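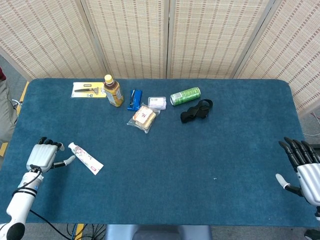
A covered table and folding screen, seen during the visit.

Report of the Visit to the Corov Lost Pet Reunion Center

Submitted by Mafalda Cordeiro, Shelter Relations

On Thu 10 January, four members of our staff visited the Corov Center, which receives stray and lost animals from the city and the surrounding towns. The visit was arranged at the invitation of the Center's director, Idalina Peixoto, and lasted most of the day. Our party consisted of Tomás Amaral, Waqas Kakakhel, Amândio Torres and the undersigned.

Purpose of the Visit

Our own shelter returned fewer lost dogs to their owners last year than in the year before. The Corov Center has moved in the other direction, and we wished to learn how its intake and search work is organized. We were also asked by our board to look at the Prornen record system, which the Center adopted in August and which we are considering for our own front office.

Intake and Identification

Ms. Peixoto began with the intake desk. Every animal brought in is scanned for a microchip at the door, scanned again after its first meal, and scanned a third time the next morning. Staff pass the scanner over the shoulders, down both front legs and along the ribs, as chips sometimes move from the place where they were put in. Of the 950 dogs received last year, 53 had a chip that was found only on the second or third scan. Mr. Kakakhel noted that our own practice calls for a single scan, and that the change would cost us only staff time.

Where the chip leads to a telephone number that is no longer in service, the case is passed to a search clerk. The clerk writes to the last known address, calls the veterinary office that placed the chip, and checks the name against reports of lost animals from neighboring counties. A case stays open for 18 days, even when the animal has gone to a foster home in the meantime.

Lost Animal Reports

The report line is open from 7 a.m. to 9 p.m. Owners are asked for a clear photograph and for one mark that they are asked not to make public, such as a scar or an odd toe. The mark is used later to confirm a claim. Mr. Torres asked how often false claims are made. We were told that they are rare, but that purebred dogs draw more of them, and that two claims on the same spaniel last spring led the Center to adopt the rule.

Printed flyers are still in use. The Center gives each owner 200 copies at no charge, printed by Mac Carthaigh, a local shop, usually on the same afternoon. The text is kept short: the word LOST, the kind of animal, the nearest cross streets and a telephone number. Rewards are mentioned but the amount is left off. Ms. Peixoto believes that flyers at bus stops and feed stores bring in more calls than those on utility poles, although the Center has not kept figures on this.

Records

Mr. Amaral spent an hour with the front office staff and the Prornen system. He found the search page easy to use. Coat color can be entered in more than one way, which is helpful when an owner says "red" and a finder says "brown." Printing is slow, and old paper files had to be typed in by hand. The yearly fee was not available on the day and has been requested in writing.

Kennels and Quiet Rooms

The afternoon was given to the kennels, which were rebuilt by the firm of Flandeo. Dogs in their first two days are housed apart from the main row, on the side away from the road. Older dogs have raised beds. We saw the yard only briefly on account of rain.

Matters for Follow-Up

The second and third scan will be tried at our shelter for one quarter, under Mr. Kakakhel. Mr. Torres will obtain a price for same-day flyers. A decision on the record system will wait until the fee is known and the county has stated whether its animal control officers may have access.

Ms. Peixoto and two of her search clerks have been invited to visit us in return. We thank her and her staff for their time, and for lunch.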